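Kazimír Beneš
September, 8:14 pm

Sorting the kitchen things this month, one corner at a time. Drawers are done. Next up is whatever holds the chopsticks and spoons.

I had them lying flat in a drawer for years and could never find two that matched. A standing basket is easier. You see the tops and pull out a pair.
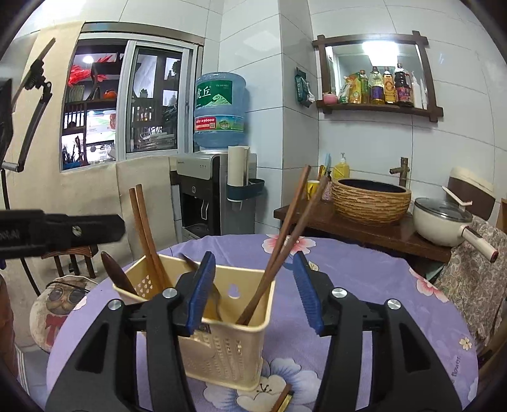 1 min read

Cream plastic, slots in the front so air gets in. I looked at a steel one from Fivavine and a bamboo one from Mirkari first. The steel was too tall for my shelf and the bamboo needs oiling, so plastic.

Rule so far: chopsticks go in as pairs, one pair to a side. If I find a single one it waits on the tablecloth until the other turns up.

Branislav Říha asked if they should go in tips up or tips down. I do tips up after washing and let them drain. He does the opposite and we're not going to agree.

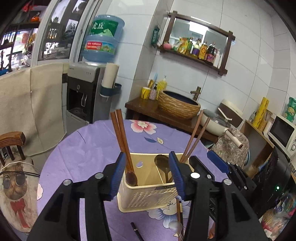 Spoons are harder than chopsticks. They're top heavy and they lean on everything. A divider helps more than I expected. The big dark olive one stands by the divider with its bowl against the back rim, and the wooden one hangs its bowl over the front corner. The metal spoon is still on the table, and I may keep metal in the drawer after all.

Ladles and the rice paddle go on a hook. Same for the strainer.

Next post is lids. I have 42 and I don't own that many pots.

2,656 likes · 3 comments
Contact | Back to top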